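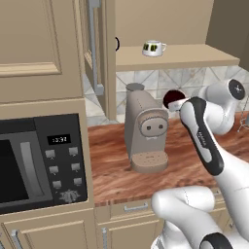 Fornance adds simulated kitchen tasks to its robot demonstration collection

28th December

The Fornance Centre for Applied Automation has begun the second stage of its program to gather examples for a learning system intended to help robot arms carry out ordinary household work. The new stage takes place entirely in simulation and is centred on the kitchen, with an emphasis on the handling of cups, mugs and small appliances.

Under the program, trained operators guide a simulated Franka arm through a set task from start to finish. Each completed attempt is stored as a single example, together with a short written instruction such as "pick up the cup" or "place the cup at the coffee machine." The learning system, known within the Centre as Barasa, is then trained to produce similar movements when given the same kind of instruction.

The Centre has set a target of 3000 accepted examples for the stage, spread over 14 tasks. Collection is to continue until the end of February.

Tumaini Mutiso, who directs the program, said the coffee task had been chosen as the starting point for operators and for the system alike.

"It is a familiar job, and it is harder than it looks," Mr. Mutiso said. "The arm has to take hold of a small, rounded object, carry it without striking the machine and set it down in a fairly tight space. If the grip is a little off at the beginning, the operator will find out at the end."

The simulated kitchens are supplied by Trivevine, which prepares the room layouts, cabinetry and appliances. Colours, surface patterns and the placement of objects are changed between sessions so that the learning system does not come to rely on one particular counter or one particular cup. Operators are not told in advance which arrangement they will be given.

Sessions are held at the Centre's operations room, where two operators work at a time. Each uses a hand controller to direct the position of the gripper and a trigger to open and close it. An attempt that ends in a dropped object is kept in a separate store and does not count toward the target. Operators may also set aside an attempt of their own if they believe the movement was hesitant or took an unusual path.

All remaining attempts go to a review group led by Awuor Kioko. Three reviewers watch every recording, and an example is accepted only when they agree that the task was completed and that the written instruction matches what was done. Ms. Kioko said that the wording of instructions had required more attention than her group had expected.

"In the first stage we had operators writing 'cup' and 'mug' as though they were the same thing," she said. "When both are present in one kitchen, that is a real problem for the system. We now have a short guide to names, and we return any example that departs from it."

The guide, which runs to several pages, also covers terms for cupboards, shelves, drawers and handles. It will be released with the collection.

The first stage of the program dealt with tabletop sorting and was carried out on physical equipment. Ionuț Vlad, who manages the Centre's technical services, said the move to simulation would allow the kitchen to be reset at the press of a key and would free the laboratory arms for evaluation work. He cautioned that simulated contact between a gripper and a thin-walled object remained an imperfect match for the real thing, and that results from the learning system would have to be judged on physical equipment before any claims were made.

A trial of that kind is planned once collection has closed. It will be conducted in the Centre's Plullov building, where a test kitchen is being fitted out with a standard counter, wall shelving and a coffee machine. Chepkoech Khaemba has been appointed to organize the trial and will report separately from the collection team.

The Centre also confirmed that Edeltraud Rüegg will join the program as an adviser on data quality. Ms. Rüegg will examine a sample of accepted examples from every task and may recommend that a task be collected again if the examples are found to be too much alike.

Further operators are being sought for the remaining sessions. Previous experience with robots is not required, although applicants must complete a training course and a supervised practice session before their recordings can be considered for the collection. Shifts are limited in length, and regular breaks are mandatory.

Applications may be made in person at the Centre's front office or through its staffing page. Enquiries from research groups wishing to use the collection should be directed to the program office, which will publish the terms of access before the release.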